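Apples on the Table: Keeping Winter Fruit in View

Fruit that is put away is often forgotten. The January household survey carried out by the Mirnau Institute of Domestic Studies received 2,614 replies, and 64 per cent of those who answered said that they ate more apples when these were kept on the kitchen table. The choice of vessel received less attention, although it affects both how long fruit keeps and how readily it is taken.
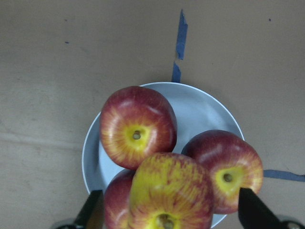 By the Household Editor, Mirnau Quarterly

A plate suits apples that are to be eaten within a day or two. It is easily wiped, and any bruise is soon noticed. Fruit should be set down stem upwards and should not be piled.

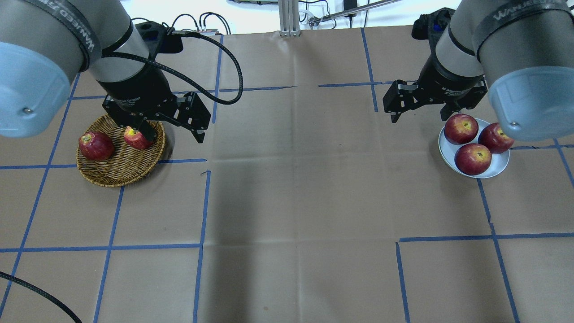

A basket is better suited to a longer stay. Air passes through the weave, and the fruit is less inclined to roll. Readers in Zindport, where kitchens are often small, reported moving apples from basket to plate each morning, a habit that the Institute considers sound. 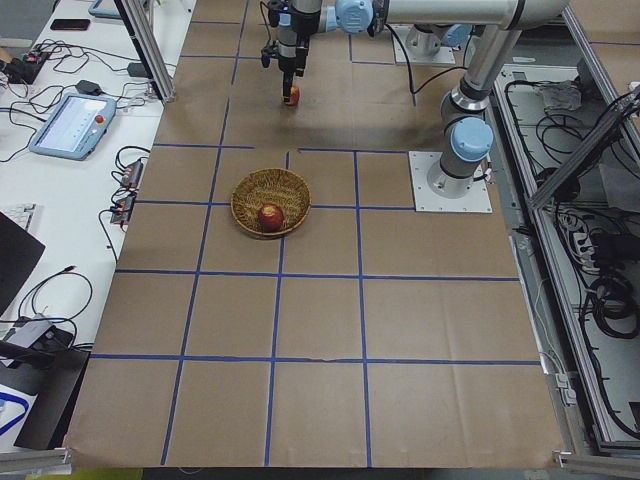
Protection of the table is a separate matter. Varnished surfaces mark easily, and a cloth must be laundered. Brown kraft paper, held to be old-fashioned in some households, remains a sensible covering: it may be allowed to hang a little over the front of the table, and it is replaced at small cost.

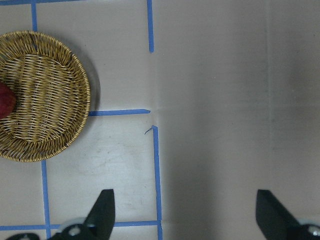
Reading time: 2 minutes

Wicker requires modest care. It should be brushed along the weave, wiped with a barely damp cloth and dried away from direct heat. A raised, coiled rim gathers dust and should be given particular attention. Baskets stored over the summer should be inspected for broken strands before they are returned to use.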